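Household Textiles Gallery
Stultness Center for Domestic Arts

The Household Textiles Gallery presents work from the linen care program at the Stultness Center. The program covers the sorting, folding, storage and repair of everyday fabrics, from bed pillows and table covers to the decorated cloths that many families bring out only at certain times of the year. The page is updated each May, when the teaching collection is checked and returned to its shelves for the summer.

The collection was begun by Oluf Steinarsdóttir, who taught the Center's first course in household linens and left her own cupboard of bedding and table textiles to the program. It has since grown through gifts from former students and from the Zariņš family, whose donation of holiday cloths is now kept in the second cabinet of the study room. Items are selected for use in class and may be handled. They are ordinary household goods, and most of them show the marks of regular use.

Students work with plain and decorated pieces side by side. A filled item such as a pillow keeps its bulk and must be given shelf space of its own. A flat cloth takes whatever form it is given, and a careless fold made in a hurry can leave a line that remains for years. The first lesson of the course is devoted to this difference.
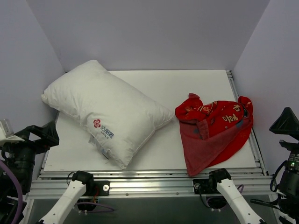 White pillow with a red flower-shaped logo and the characters 洁丽雅, and a red cloth with gold-yellow lettering and small golden patterns.

Should a decorated cloth be stored with the printed side facing in or out?
The printed side should face in, with a sheet of plain white tissue laid over it before the first fold is made. Metallic and gold-colored prints can rub off on neighboring fabrics when they are stacked face to face.

Red cloths receive particular attention in the program. Strong red dyes may transfer to pale fabrics if either piece is damp, and the Center asks that red and white textiles be kept on separate shelves at all times other than during class. Pieces that have not been washed before are tested with a moistened white cotton swab on an inside hem. If any color appears on the swab, the piece is labeled and washed alone.

Folding is taught in 4 stages. The cloth is first opened fully and smoothed from the center toward the edges. It is then folded in thirds along its length, with the seams brought to the inside. The third stage is a loose roll around a padded tube, used for cloths with heavy printing, or a second fold for plain cloths. In the last stage the piece is placed in a cotton bag and its shelf number is written on the tag. Students are expected to complete a full set of table linens in one afternoon session, which begins at 1:30 p.m. and ends when the cabinets are closed.

Pillows are aired on both sides before they are put away. They should lie flat, one layer deep, with nothing placed on top of them. Tags and care labels are left in place, as they carry the washing instructions and are needed when an item is cataloged. Plastic covers are not used in the study room, although a breathable cotton case is recommended for any pillow that will be stored for longer than 6 months. Creases in the outer fabric generally relax after the pillow has been shaken from the two short ends and left to rest overnight.

The cabinets were supplied by Vondine and fitted with slatted shelves to allow air to pass between the stacks. The Clivico Reading Room, directly across the hall, holds the printed guides that accompany the collection, including the original course notes in Oluf Steinarsdóttir's handwriting. Copies of the folding charts may be requested at the desk. The charts for fitted sheets and round tablecloths were redrawn last winter and replace all earlier versions.

The catalog now lists nearly 16 groups of textiles. Bedding, table linens and kitchen cloths may be viewed without an appointment during regular hours. Quilts and embroidered pieces are shown on request only, and visitors are asked to remove rings and bracelets before handling them. Bags, coats and drinks must be left in the entrance hall.

Gifts to the collection are accepted throughout the year. Items should be clean, dry and free of mending tape. A short note giving the approximate age of the piece and how it was used in the home is appreciated, though it is not required. The Center does not accept feather-filled items with open seams or textiles that have been treated with moth repellent.

Study room hours: 11 a.m. to 4 p.m.
Requests for folding charts and viewing appointments: Linen Care Program, Stultness Center for Domestic Arts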